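Prillow household items, table set

README, updated January. Still rough, fix as you find things.

What this is

Pictures and item notes for stuff that ends up on a kitchen table. Fruit, peels, bowls, cups, knives, cloths, toys, the odd tool. Made for people working on tidying and sorting: what goes back in the bowl, what goes in the trash, what gets washed, what belongs in another room altogether.

3000 pictures total. 600 have full item notes, the rest just have a list of names. 200 held back for testing, please don't train on those. They're in the folder called later. Yes, bad name, too many scripts point at it now.

Where the stuff came from

Mostly our own kitchens, plus a box of odds and ends from the Simiyu flat. Play food and real food both allowed. Notes don't say which is which unless whoever set the table wrote it down at the time. If you need real food only, filter on the field source and drop the blanks.

Layouts are loose on purpose. Rows, more or less, with gaps. No piles in this release, piles are in Muller.

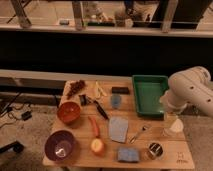 Njoroge Mussa
item notes and table layouts

Mixed table, one of the harder kinds to label. Grapes are on the cutting board so they get two entries, grapes and "on board". Banana peel goes under scraps, never under fruit. We had it both ways for a while and the counts were a mess. Carrot and apple are plain produce. Knife with the black handle is sharp, flag it, always, even when only the handle shows.

Unsure items: use the unsure tag and put down your best two guesses. The black block is eraser / sponge. The small see-through blue thing is cup / bottle. The dark metal tool is pliers / clip. Don't pick one just to get the row finished. Wekesa will send it back.

Cloth that's folded flat is "cloth, folded". Color goes in the color field, not in the name. Same for the orange-red bowl, the name is just "bowl". Green tray is a container with contents = none. Small white cup is "cup", size small.

Fields

name: short, lower case, singular. grapes is the exception
color: what you see, one or two words
group: produce, scraps, dishes, sharp, cloth, tool, toy, container, other
on: what it's sitting on, if not the table
contents: trays, bowls and cups only. none or unknown if you can't see in
source: real, play, or blank
unsure: yes / no, with guesses after it

Known problems

Row 446 is in there twice with different groups. Use the second one.

"dish towel", "rag" and "cloth" all turn up in the older notes. Should all be cloth. Wekesa Tanui is going through them, half way done as of Saturday.

Color of red fruit is all over the place. Some people wrote red, some wrote brown for dark grapes, one batch says purple. Left alone for now, so don't lean on color for grapes.

Bowls near the table edge sometimes got skipped in the first batch. If the bowl total looks low thats why.

Tidying lists

Each fully noted table also has a put-away list. One line per item, item then place. Places are fridge, counter, sink, drawer, trash, other room. Peels always trash (we know, compost, maybe next release). Unsure items get "ask". Order of lines doesnt mean anything except that sharp things come first.

To do

merge the Wovier sheet, it has better cup sizes
write up how we decide toy vs dish for tiny cups
rename the later folder, someday

Corrections to Njoroge or Wekesa, put the row number in the subject line.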